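Fultell Handheld Gripper Kit Now Available for Member Trials 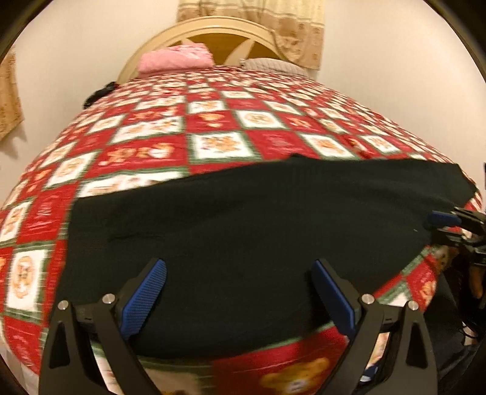

The Britstead Home Robotics Network has added the Fultell paired gripper kit to its equipment loan program, beginning in February. The kit is intended for member groups that record household tasks such as folding clothes and making beds, and it may be borrowed for periods of up to 12 days.

Each loan includes 2 handheld grippers, spare finger pads, a charging dock and a printed setup guide. The blue pads have a crosshatched surface and may be replaced without removing the fingers. Members who borrowed the earlier Zurkov model will find that the recording software is unchanged and that existing project files open without conversion.

Misaki Aoki, who manages the loan program, supervised the review before the kit was accepted. Reviewers completed 221 recordings in furnished bedrooms, working mainly with knitwear, towels and quilts. They rated the grip on soft fabric as good. Thin sheets proved more difficult to pick up from a flat surface, and the review recommends practice with heavier items first. Two reviewers also reported that the trigger was stiff for smaller hands. Fultell has supplied a lighter spring, and it will be fitted on request.

Requests should be submitted through the equipment desk at the Fujimoto Building, which opens at 9 a.m. Groups borrowing for the first time must complete a short orientation before collection. Replacement pads are charged at cost.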